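Minutes of the Mollbridge Allotment Society, 22/01/2019, held in the back room at Landon Hall

We opened a little after seven, once the kettle had been persuaded to boil, and the chair warmly thanked everyone who had come out on such a raw evening. The June minutes were read and agreed, with one spelling put right.

**Money.** The balance stands at $2,661, and the seed order will take $530 of that. There was a long and good-natured talk about beans - we are keeping both kinds.

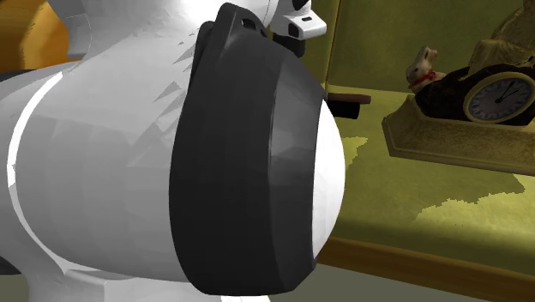
*White arm with a black rounded housing, computer rendering.*

**Water.** The tap by the Vivden gate is leaking again. Agreed to get a price from Nishimura before spring, and to leave the lower tap on in the meantime.

**Plots.** All but 13 of the 97 plots are renewed. Reminder letters will go out, kindly worded please!

**Any other business.** The compost bay needs a new front board. Offers of timber welcome.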